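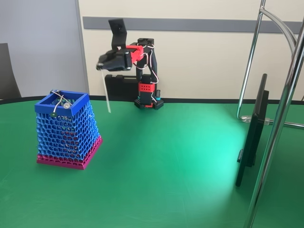
Logging should come before control

My opinion on small robot arms is simple, and I'll argue it with anyone: the first software you write for one should be the logger. Before the inverse kinematics, before the camera code, before the policy you read about last night and are dying to try (I know, I know), write the thing that records every command and every joint reading with a timestamp from a single clock.

I came to this the slow way. For most of a spring I worked on a placing routine in Ikavik, the little control stack a few of us maintain, and the arm kept arriving late at the end of each reach. I blamed the gains. I retuned the shoulder, then the elbow, then the shoulder again. In May, Berwyn James asked to see the commanded and measured positions on one plot, and I didn't have one. I had print statements! It took an afternoon to write a proper recorder and one look to find the trouble: our planner was sending waypoints on its own timer, the servo bus was being read on another, and every so often a reading was used twice. The gains had been fine the whole time.

Since then we have recorded 2,017 runs, and I love that folder more than any piece of clever code I've written. When we changed the trajectory smoother, I replayed 500 old runs through it before lunch and found a wrist joint that would have swung past its limit in three of them. Run 933 is a favorite. The planner picks a perfectly legal path that folds the elbow the wrong way around, and every new version of the planner has to get past it before I'll merge anything.

People object that logging is dull, or that it slows down the loop. The second worry is fair. Writing to disk inside the control loop is a bad idea, so push the samples into a buffer and let another process deal with them. Ours takes 20 lines. As for dull, I can't agree. Scrubbing through a reach and watching the current climb in one joint while the others sit still is one of the great pleasures of this work, and you can do it with a cup of coffee in your hand.

There's a bigger reason I care. Learned policies are getting good on cheap hardware, and that's thrilling, but a policy trained on badly timed data learns the bad timing along with everything else. You can swap the network in a minute. Going back and fixing the clocks on last month's demonstrations is mostly hopeless, and I've thrown away enough of them to be sure.

So if you've got an arm on a desk and a free evening, start with the recorder. Move one joint back and forth, plot what you asked for against what you got, and see how far apart the two lines are.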